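How to comment on a planning application

Anyone can comment on a planning application, whether they live next door or across town. You do not need a lawyer or a planner to do it. You do need to get your comments in on time and keep them to matters the planning department is allowed to consider. The steps below follow the process for the Kasow district, but most planning offices work in much the same way.

Step 1. Find the application

Every application has a case number. It is printed on the notice posted at the site and in the letter sent to owners within 200 feet. If you have neither, search the online register by street name. Try the cross street as well, since corner lots are often filed under the side you would not expect. The Lauritsen Street apartments, for instance, were listed under Cavetti Avenue for the whole comment period.

Write the case number down. Comments sent in without one can sit in a general inbox until somebody matches them up, and by then the deadline may have passed.

Step 2. Read the drawings before the cover letter

The cover letter is written by the applicant and puts the project in its best light. Start with these instead:

Site plan. Shows where the building sits on the lot, the driveway, the parking and any trees to be removed.
Elevations. Show each side of the building with heights marked. Check whether height is measured from the sidewalk or from the average grade. On a sloping lot the difference can be most of a story.
Floor plans. Look for windows facing your property and the rooms they belong to.
Traffic statement. Required for larger projects only.

If a drawing has no scale bar, ask the case officer for one that does. Do not measure from a printout, which may have been shrunk to fit the page.
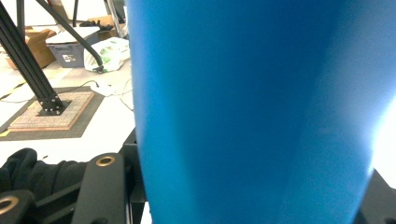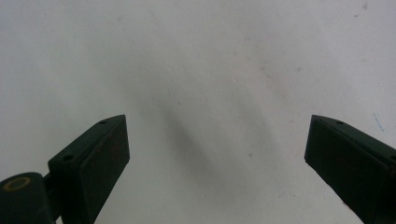
Step 3. Check what the zoning already allows

Look up the lot on the zoning map and read the section of the code for that zone. If a project meets the height, setback and parking rules, an objection on those points will carry little weight. If it needs a variance, the application has to say so and give the reason. That is usually the best place to put your effort.

Compare the numbers yourself. On one infill proposal in the Zastetti neighborhood the form gave the ground floor as 1,508 square feet, while the floor plan added up to 1,844. The larger figure put the building over the lot coverage limit. The applicant had left out the attached garage and had to file a corrected plan.

Step 4. Stick to planning matters

The department can consider:

- height, bulk and position on the lot
- loss of daylight or privacy
- traffic, parking and access
- drainage and trees
- fit with the adopted neighborhood plan

It cannot consider the effect on your property value, the loss of a private view, the applicant's character, or a dispute over a fence line. Leave these out. They do no harm to your case in law, but they make the useful parts harder to find.

Step 5. Write the comment

One page is enough for most cases. Put the case number and the site address at the top, then your own name and address. Say in the first sentence whether you support the application, object to it, or want changes.

After that, use one paragraph for each point. Name the drawing you are talking about and say what the problem is. "The second-floor window on the east elevation looks directly into my bedroom" is much more use than "we will lose our privacy." If a change would settle your concern, ask for it. Frosted glass, a moved driveway or a lower roof can be made a condition of approval.

Form letters are accepted, but a stack of identical ones is generally summarized as a single point. If your neighbors want to write, have them use their own words and cover what affects their own homes.

Step 6. Send it and keep proof

Upload the comment through the register or hand it in at the counter. You should get an automatic receipt by email. Save it. Comments are public, so leave out your phone number and anything else you would not want posted online.

Step 7. Follow the case

Revised plans are common. When they come in, the register shows a new date beside each changed drawing, and a second comment period may open. It is often shorter than the first. Your earlier comment stays on file, but say in writing if it still applies to the new drawings.

If the case goes to a hearing, sign up to speak before 9 a.m. on the day. Speakers are called in the order they signed up. Bring a printed copy of your comment and read from it if you need to.

Related articles

How to read a site plan
What counts as a variance?
Residential parking permits: applying and renewing
Speaking at a public hearing
Appealing a planning decision
Zastetti neighborhood plan: boundary map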